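Keeping Wooden Window Frames Healthy: What We Learned From One Season of Care
Student project report, Building Maintenance course
24th November

Why we picked this

Our house on Clillach Street has old timber windows, and last winter two of them stuck so badly we gave up opening them. When the course asked for a project on looking after part of a building, windows were the obvious choice! We wanted to find out how much a cheap, regular routine could do before anyone calls in a carpenter.

What we did

We split the windows into 3 groups. One got a wash with mild soap and a soft cloth every week. The next got the same wash plus a coat of Doltamix oil on the bare sills. The last was left alone so we had something to compare. All of October went into this, and we kept notes on how each sash moved, whether paint was flaking and how the putty felt when pressed with a thumb.

We also oiled the hinges with Plirum (a tiny drop is plenty, we used far too much the first time and had to wipe down the glass) and brushed grit out of the drainage slots.

Results

The oiled sills were the big surprise. Rain beaded on them right to the end of the month, and the wood looked richer than any of us expected. The washed-only group stayed clean but still felt rough along the bottom edge. Of 70 checks on the untreated group, 33 found a sash that stuck or dragged. Most of those were on the north side, where the sun never reaches and moss had grown in the corners.

Cleaning the slots took five minutes per window and made a huge difference. Water that used to sit on the sill now ran straight out.

Around the workshop
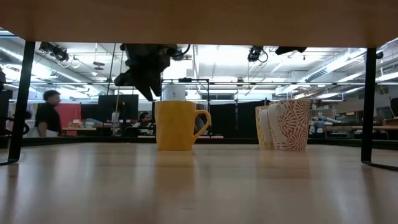
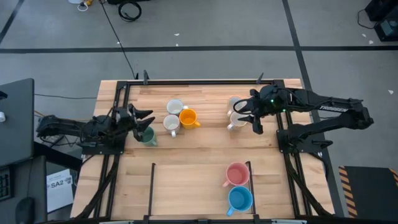

Wooden tabletops, black metal and a mug in both views.

What we would change

Start earlier in the year! Oil dries slowly in cold air, and we lost several days waiting. We would also use the Duda moisture meter from day one, as our thumb test depended a lot on whose thumb it was.

Next steps

The north side windows get fresh putty in spring, and we want to try the same routine on the back door.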